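Zudolholm Oval Glass Table – Set-Up and Everyday Use Guide
Section 6: Placing items on the glass

24 shares 3 comments

Read this section after the legs are joined (Section 4) and the glass has been leveled (Section 5). It covers placing plates, fruit and other small items on the top, and clearing them again. Keep the guide with your purchase papers. Model 987 and the older Ranport model use the same glass, so the steps are the same for both.

6.1 Before you start

1. Check that all the clear pads are seated on top of the supports. A missing pad lets the glass rock.
2. Press down lightly on each end of the oval. If the glass moves, go back to Section 5.
3. Wipe the top with a soft cloth. Grit left on the glass will scratch it when a plate is slid across.
4. Turn off or move any strong lamp directly overhead. Glare makes the rim of the glass hard to see.

Note: If you have just fitted the glass, wait 20 minutes before putting anything on it. 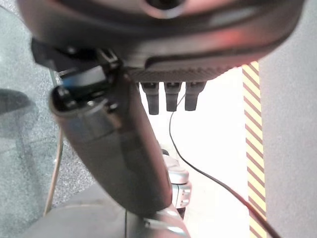

Hartley, July

The steps below replace the ones on the folded sheet packed with earlier tables. The old sheet told owners to put the heaviest item at the end of the oval. Please don't do this. Weight belongs over the supports, and on a clear top you can look straight down and find them.

6.2 Placing a plate and fruit

1. Stand or sit close enough to reach the middle of the table without leaning on the glass.
2. Find the two black supports under the glass. One is curved and has white lettering along it.
3. Hold the plate by the rim, with your thumb underneath. Lower one side first, then let the rest down.
4. Carry the fruit on an open palm. A small pineapple can be held this way with the leaves pointing up.
5. Set the fruit on the plate and let go only when it sits still. If it rolls, lay it on its side and turn it until it settles.
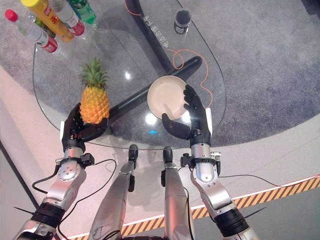 Fig. 7. Small pineapple and cream-colored plate over the glass top.

Caution: Do not drop fruit onto a plate from above. The plate may chip, and a chipped foot ring will mark the glass.

Caution: Keep stoneware with a rough base off the bare glass – use a felt mat or a cloth.

6.3 Handling a pineapple

Pineapples are the one fruit we get letters about, mostly concerning scratches. The skin is rough and the leaves have small teeth along the edges.

1. Brush off any loose, dry bits over the sink.
2. Hold the fruit around the body. Lifting by the crown can pull the leaves out.
3. Keep the crown clear of anything you don't want snagged, such as a lace runner.
4. When clearing up, lift the fruit straight off. Do not drag it.

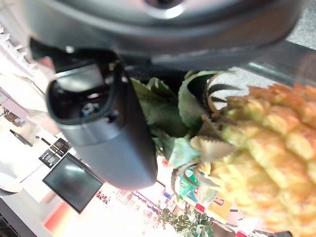 Fig. 8. Pineapple skin and crown, close up.

Note: Juice left on the glass dries sticky. Wipe it with warm water and one drop of dish soap, then dry. Do not use scouring powder.

6.4 Clearing the table

Take the fruit off first, then the plate. Check the rim of the glass for chips while the top is bare. If you find one, stop using the table and order a new top through the Lamalitz parts desk. Ask for Gwendolyn Lindgren and have your model number ready.

Next: Section 7, Moving the table

Related guides
Leveling the glass top
Replacing support pads
Lamalitz felt mats – sizes and care
Moving an oval table through a narrow door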